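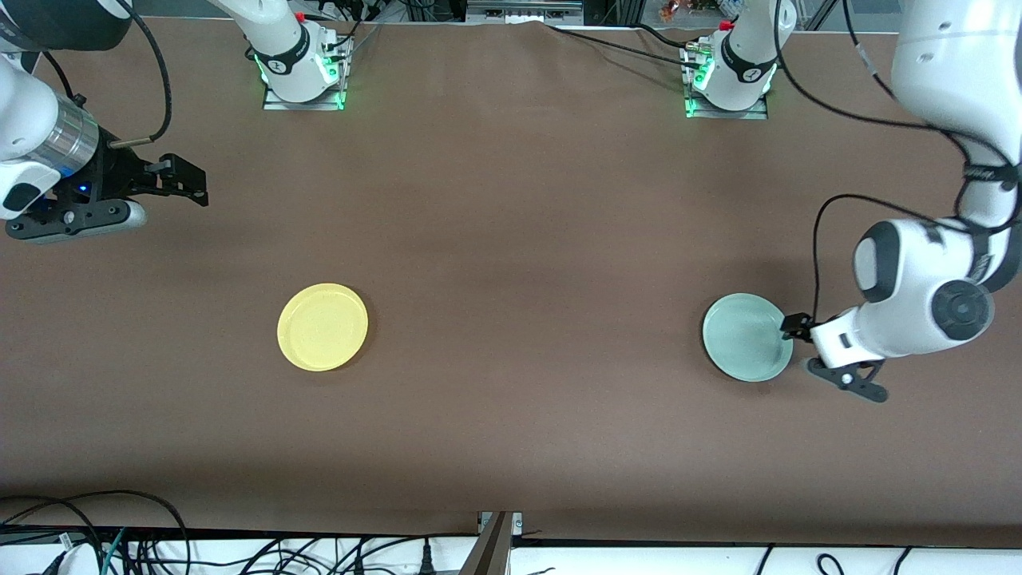

Setting the Table: Color and Shape in Everyday Dishes
Project report, Gastelham design course
Handed in 12/06/2022

Why plates?

We wanted a subject that everyone in the class already had an opinion on, and plates turned out to be perfect for that. Everybody eats off them and hardly anyone looks at them! Our question was simple: how much does the color of a plate change the way a table feels, if the shape stays nearly the same?

We kept the main study to 2 plates, one yellow and one pale green. They are both round and close in size, so color could do most of the work. We called the yellow one Irna and the green one Radasitz, mostly because we got tired of saying "the yellow one" in every meeting, and the names stuck.

What we did

First we tried the plates on a brown surface. We had expected the yellow to win easily, and it does jump out at you, but the green was the surprise. Against brown it looks calm and a little old-fashioned, like something from a grandparent's cupboard (in a good way). Both plates have a raised rim, and we think the rim matters more than we gave it credit for in our proposal. It gives the color an edge, so even an empty plate looks finished.

Then we looked at one plate by itself. This changed our notes quite a bit. With a second color next to it, you compare. With a single plate you start noticing the light.

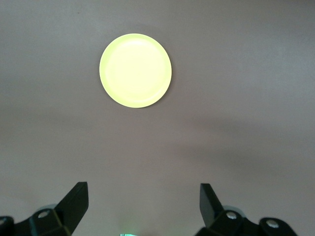
The center and the rim can look like two different shades, and we spent a whole afternoon arguing over which one to write down as the "real" color. In the end we wrote down both. If you try this yourself, pick your color words before you start, or you will end up like us with "butter," "lemon" and "lime-ish" all on the same page.

The survey

We also ran a short survey and got 200 answers, which was way more than we hoped for. People could pick a color for breakfast and a color for dinner. Yellow was the favorite for breakfast. Dinner was much closer, and a lot of people added comments we hadn't asked for, most of them about food: tomato soup came up again and again, and so did rice. We loved reading these.

What we would change

Plain food on plain plates should have been part of the plan from day one. We would also like to try a white cloth and a dark blue one, plus a plate with no rim at all. The Jelínek room is free through the end of December, so we have signed up for two more sessions there and are starting with the soup.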